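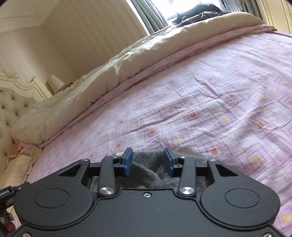
Blue pads open over the bed, gray fuzzy thing beneath them. Duvet rolled to the far side.

Forum > Housekeeping and Rooms > Equipment and Methods

Gripper work on room tidying, what has it done to your shifts?

linencart5
Posted Monday
We are a serviced apartment outfit, 166 units between the Lundemau and Plerevau buildings. Since October part of each shift goes to working the hand grippers. You hold them, you do the pickup with them, and it gets recorded so the machines can be trained on it later. Clothes off beds, plush toys, stuff left on pillows. Then you put the grippers down and make the bed the normal way.

What I want to know is how other places count that time. Our room quota did not change at first. Then it dropped by one room per shift, which does not cover it. A bed I clear by hand in a minute takes me several with these. Soft things are the worst. You close on a fleece and get a pinch of it and the rest drags.

Also my wrists.

rm_903
Same program here, different city. Quota came down by two rooms for anyone on grippers and that works out fair on most days. It does not work out on checkout days. We ask for gripper people to be left off checkouts and the supervisors mostly go along with it.

For the wrists, keep your elbows in and stand closer to the bed than you want to. Reaching across to the far side is what does it.

bemberg_nights
I'm going to disagree with the idea that this should be counted against rooms at all. It is a separate job. At Bemberg they first had it in the room quota and people rushed, and rushed recordings got thrown out, and then you did them again. Now it is a block of hours on the schedule with its own line on the pay stub. You are on rooms or you are on grippers.

linencart5
Is the rate different?

bemberg_nights
Small bump. Not worth arguing over by itself. The separate line is what I would argue for.

foldedcorner
Nobody has brought up the obvious part so I will. You are training the thing that takes the pickup work. Then the quota goes back up because the pickup is "done already" when you walk in. I did 11 years in a hospital laundry and the folding machines went exactly that way. Fewer people at the tables, same number of carts.

rm_903
Maybe. We have had people quit faster than they get replaced for as long as I have been there, so I am not losing sleep over pickup going away. Bending over 200 times a shift for socks is not a part of the job I would fight to keep.

foldedcorner
You would fight to keep the hours though.

rm_903
Sure. That is a fair point. Ask for it in writing now, while they need people for the recordings.

rocha_floor3
Supervisor side, for balance. At Rocha I do the schedules. The hours on the grippers were added on top and I did not have to cut anybody. I have no idea what next year looks like and I have told my crew that. What did change is who wants which shift. The people with bad knees like the gripper block and the fast ones hate it – they feel slow and it bothers them.

We rotate, 5 shifts and then off it. Before that two people were doing all of it and both ended up with sore thumbs.

linencart5
A rotation would help us. Right now it is whoever signed up first. I will ask about that and the separate line on the stub.

One more question. Do you strip the bed before or after? We were told to leave the bottom sheet on and only roll the duvet out of the way.

bemberg_nights
Sheet on. Strip after. Prints are fine on our side, they want all kinds of bedding.

rocha_floor3
Same. And don't smooth the sheet first, we were told to leave the wrinkles in. Took my crew a week to stop doing it.

foldedcorner
Get the rotation in writing too.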